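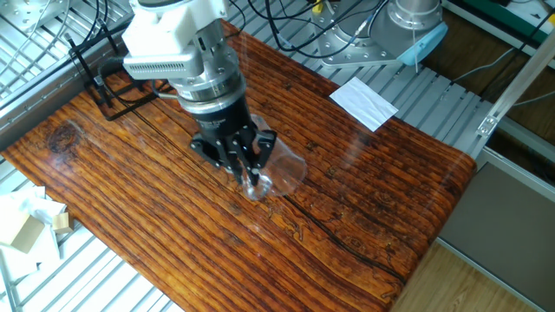

Grip force fault on the cup cell: frequently asked questions

For users of the two-arm bench at the Stadbridge lab. Last revised in March by Marisol Grajales.

What happened?

During a cup handling run, the gripper kept closing after it had already made contact. The cup collapsed, a piece of the rim broke away and landed near a person standing at the end of the bench. There were no injuries. The arm did not stop by itself. Renji Hirose pressed the emergency stop.

Why didn't the gripper stop closing?

The force limit had gone back to its factory value. When the gripper controller loses power for a moment and comes back, it reloads its stored settings, and our lower limit had never been saved to storage. It was only being sent once, at the start of each session. After the power dip the controller was working with a limit meant for metal parts.

What caused the power dip?

A worn supply cable at the wrist. It had been bending at the same point every time the wrist turned, and the conductor was partly broken inside the jacket. You could not see the damage from outside. Renji found it by moving the cable by hand with the meter attached.

Is it fixed?

Yes. The cable was replaced and rerouted with a larger loop. The limit is now saved in the controller and also checked before every grasp. If the value read back does not match the value in the task file, the arm holds position and reports fault 70.

What do I do if I get fault 70?

Leave the arm where it is and do not clear the fault from the pendant. Write down the time and the task name, then check whether the gripper controller has restarted (the uptime counter is on the second page of the status screen). If it has restarted, call Marisol or Renji. If it has not, reload the task file and try once more. A second fault 70 means the bench is closed until one of them has looked at it.

How do I get a cup out of the fingers after a stop?

Press the emergency stop first if it is not already in. Support the cup with one hand and use the manual release on the gripper. Don't pull the cup out while the fingers are still pressing on it. Clear plastic can crack along the wall without much warning, and the edges are sharp. Wear the cut-resistant gloves from the drawer.

The cup is tilted in the gripper. Is that the same fault?

Not by itself. A tilt usually means the fingers met the wall at different heights, and some tasks tilt the cup on purpose. Look at the force reading. If it is steady and under the task limit, carry on. If it is still climbing after contact, stop the arm.

Do I have to stay outside the line when only one arm is moving?

Yes. Both arms count as live whenever the bench is powered, even if your task uses one. The line is 4 feet from the table edge. Safety glasses are required inside and outside the line while cups are being handled.

How often is the cable checked now?

Every 300 hours of arm time, and after any collision. The check includes a flex test with the meter, not only a visual inspection. Results go in the binder by the Skoltovbridge cabinet.

Are older task files safe to use?

Only if they have a grip limit line. Files written before the change don't have one, and the loader will reject them. Six files still need updating. Please don't copy a limit from another task, because the bottle and block tasks use higher values. Ask Renji for the right number.

Who do I report a near miss to?

Marisol Grajales, the same day, even if nothing broke.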